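Subject: Re: [pegboards] Wundska sets, painted boards, and the Pirville meet

All -- quick one, well not that quick, I'm behind on about three threads so I'm lumping them. Sorry in advance for the typing. Kettle's on, kids back soon.

First the paint thing. I repainted my long board white over the winter, having played on bare maple forever, and I'm not going back. Yes it shows every fingerprint. Yes it chips at the hole edges if you're rough. But evening games under the kitchen light, you can see the holes! On the maple I was counting with my fingernail by the second round.

What I did, for whoever asked: sanded, primer, two thin coats, light sand between. Let it cure way longer than the can says. Then ran a bit through every hole by hand, the drill bit just held in my fingers, no drill. If you use the drill it grabs and you get a nice flake of paint off the top and then you swear. Tape over the whole grid before painting does NOT work, I tried it on a scrap. Paint bridges the tape, tape comes up, paint comes with it.

Pegs. I moved to the Zorness short ones, the tapered kind. They come in a mixed bag and the colors are a bit of a lottery. I got a lot of blue and hardly any yellow, and yellow on white is useless anyway, so no complaints. The taper is what matters. Straight pegs in a painted hole either drop right through or need pliers. With a taper you get some forgiveness, it goes down until it stops, and where it stops is near enough the same every time.

One caution, don't push them. Set them in and let go. If you lean on a tapered peg it wedges, and then the next player yanks it and takes two neighbors out with it and now we're all arguing about where the fence was.

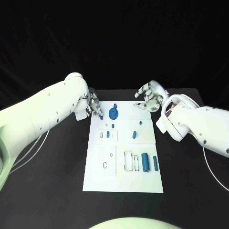
On 01/08/2021, a list member in Pirville wrote:

> I'm going to be the grump and say I still don't see what was wrong
> with straight pegs. My family has played Wundska on the same board
> since before I was born and the pegs are just dowel, cut by eye, and
> they're fine. Half of them have been chewed by a dog. You learn which
> ones are loose and you use those for the runners and keep the tight
> ones for the fence. That's part of it.
>
> My worry with the bought pegs is that everyone's board is drilled
> different. I borrowed a tapered set for the October meet and on my
> board they stood up so tall that you couldn't read the back row from
> the near side. On the next table, same pegs, they sank halfway. So
> one table was playing a different game from the other, more or less.
>
> Also, and I know this was settled years ago and I'll get told off --
> are we still doing the corner rule? Because at the meet two tables
> played it and two didn't, and the score sheet assumed everybody did.
> If we're going to have one score sheet we need one corner rule.
>
> Last thing. Can somebody please say in plain words how long a game
> is meant to be. I've been told 70 and I've been told 60 and I was
> once told "until supper."

OK so taking those in order.

Straight pegs. Nothing wrong with them! I didn't mean to start a war. If your dowel fits your board then your dowel fits your board. I grew up with matchsticks, the head end dipped in nail polish. The problem's only when we swap boards around, like at Pirville, and then somebody's dowels go in somebody else's holes and it's a disaster. I like your loose ones for runners idea and I'm stealing it. Does give the home player an advantage tho. They know which ones are loose.

Tall pegs hiding the back row. Yeah. I had this too on the old maple one. Two fixes I know of. Either open the holes up a hair, by hand again, going slow and trying a peg every couple turns. Or trim the pegs from the thin end. Do NOT trim from the fat end, you lose the bit you hold. I did a whole row that way before I noticed. They're in a jar now, the jar of shame.

Or sit higher. Seriously, my aunt used a phone book.

If we wanted to be proper about it somebody could make a gauge, just a scrap of wood with one hole in it, and you drop a peg in and see if it comes up to a line. Pass that round before the meet. I'd make it but my drill press is at my brother in law's and has been for a while now. Anybody?

Corner rule. Ugh. For people newer to the list, the short version: if your runner lands in a corner hole exactly, do you (a) stop there and it's safe until your next turn, or (b) bounce back the way you came. The Parri booklet says stop. The older typed sheet, the one that goes around as a photocopy of a photocopy, says bounce, or I think it says bounce, there's a coffee ring on it. I've always played stop. Bounce makes for a faster game with more shouting. Stop makes people hoard corners, and you get those endgames where all the corners are full and nobody will budge and it's just fence moves until someone's bored.

My suggestion, and it's only that: stop, but only for one turn. You have to leave the corner on your next move if you've got any legal move at all. We tried it at home and it got rid of the hoarding. My daughter hates it, she's the hoarder. Haven't tested it with four players, only two and three. If a couple of you could play a few that way before the next meet and report back here (here, on the list, please, not to me privately, I lose things) then we'd have something to go on.

And then whoever does the score sheet can put a line at the top that says which corner rule. Even if tables differ. Just a line. Would have saved us the whole mess.

Game length. Right. It's 70 for two players and 60 for three or more, and I'm pretty sure that's where both of your numbers come from. Reason being that with more players everybody's blocking everybody and 70 drags on all night. The Parri booklet only gives 70, it was written with two players in mind. The 60 is a Pirville thing, far as I know. I've seen people from further out look very confused when the table stops early and starts counting fences.

"Until supper" is also valid. House rule.

Speaking of counting fences, and this wasn't asked but it comes up every time: a fence is 4 pegs in a line, touching, your own color. Longer than that doesn't count extra. A bend doesn't count. An L is not a fence. I will die on this hill. If your line runs into the corner the corner peg counts, but only if it's sitting there as fence and not as your runner, and you can't decide afterward which one it was. Use a different color for runners and this goes away. Or put a dot of paint on top, nail polish again, cheap and it stays on.

Painted boards again, because two people wrote to me off list with the same question: yes you can paint over an oiled board but get the oil off first or it'll peel in sheets. Mineral spirits, rag, wait a few days, do it again. Hang the rag outside flat, don't ball it up in the trash. If it's a nice old board with somebody's initials burned into the back maybe don't paint it at all?? Paint a new one. A plain shelf board from the lumber yard is fine, doesn't have to be fancy, just flat. Check it's flat in the store, lay it on the floor and see if it rocks. People will look at you. Let them.

For the layout I print the grid on paper, tape it down, and prick every hole with an awl before drilling. Tedious. Put the radio on. The one time I skipped the awl the bit wandered and I had a row like a dog's hind leg. If anybody wants the grid file I can post it but check your printer isn't "helpfully" shrinking it to fit. Mine does. Measure the printed square first.

Storage -- somebody mentioned pegs going missing. Old film canisters if you still have any, or those little tins mints come in. One color per tin. I used to use a zip bag and the points go right through it. Found one in the dryer.

The meet. I don't know the date yet, before anyone asks. The hall in Pirville hasn't gotten back to me and the last I heard they were redoing the floor. If it falls through there's the back room at the library but it closes early and no food allowed, and I know some of you are only there for the pie. Will post as soon as I hear. If you can bring a board, say so in this thread and say what pegs it takes, straight or tapered, so we can pair up tables sensibly. I'm down for the white one and the old maple. Maple takes either, sort of.

Also still looking for a clean copy of the Parri booklet, mine's lost its back cover and with it the bit on handicaps. A photo of those two pages would do me fine. I seem to remember the weaker player gets one runner already out of the gate but I can't swear to it and there's a bet riding on this at home.

OK that's the car in the driveway. Grid file later tonight if I remember, poke me if I dont.

Sent from the kitchen laptop, the E key sticks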